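Looking After Soccer Gear at Home

1 November 2023

By November most fields are soft and every match brings half the penalty area home with it. These tips cover boots, shin guards, jerseys and the ball. None of it takes long if you do it the same evening.

Boots

Knock the soles together outdoors before you get in the car. Mud that is still damp comes off in lumps; leave it overnight and you will be picking at it with a screwdriver.

Take the laces out and pull the tongue forward. Wipe the upper with a cloth wrung out in lukewarm water, then go around the studs with an old toothbrush. Do not put boots in the washing machine. The glue along the sole will not stand it.

Stuff them with newspaper and change the paper once after an hour. Keep them away from radiators and heaters. Leather needs a thin coat of conditioner every 5 matches or so. Synthetic uppers need nothing.

Screw-in studs should come out once a month. Put a dab of petroleum jelly on the thread and tighten by hand first, then with the key.
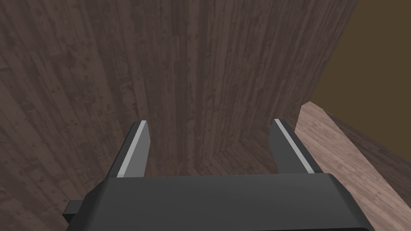

Shin guards and goalkeeper gloves

Rinse shin guards in the sink with a little dish soap and stand them upright to drain. Sleeves and ankle straps can go in with the socks.

Gloves want more care. Wet the palms, work in a small amount of glove wash, and squeeze the water out from the wrist toward the fingers. Never wring them. Dry them in the shade, and store them slightly damp with the palms apart. Latex that dries out completely will crack, and two palms pressed together will tear when you separate them.

Jerseys and socks

Turn jerseys inside out so the number does not rub. Wash cool, no fabric softener, and hang to dry. Grass stains should be treated before the wash: equal parts white vinegar and water, left on for 17 minutes or whatever a half of television comes to.

Socks can be washed warmer. If the tops have gone slack, sew a line of flat elastic inside the cuff.

Storing shoes between matches

Indoor shoes and sneakers need air more than they need a box. Leave them out on a clean, flat surface until the insides feel dry, and lift the insoles. A spoonful of baking soda in each shoe overnight takes care of most smells. Shake it out over the trash in the morning.

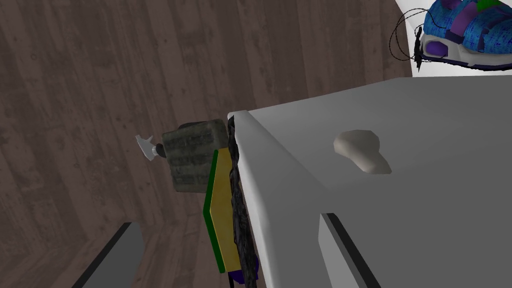
A blue sneaker with a knit-like upper.

For knit uppers, skip the stiff brush. Use a soft cloth and a drop of laundry detergent, and work in one direction. White soles come up well with a melamine sponge, used lightly. Go easy near colored panels, where it can take the color off.

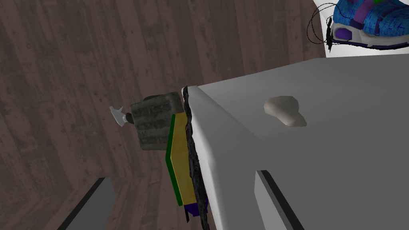 White sole, bright blue upper.

The ball

Wipe it down and let out a little air if it will not be used for a few weeks. Wet the needle before you put it in the valve. A drop of silicone oil in the valve once a season keeps it from sticking. Check the pressure again before the next match, as a ball kept in a cold garage will feel soft.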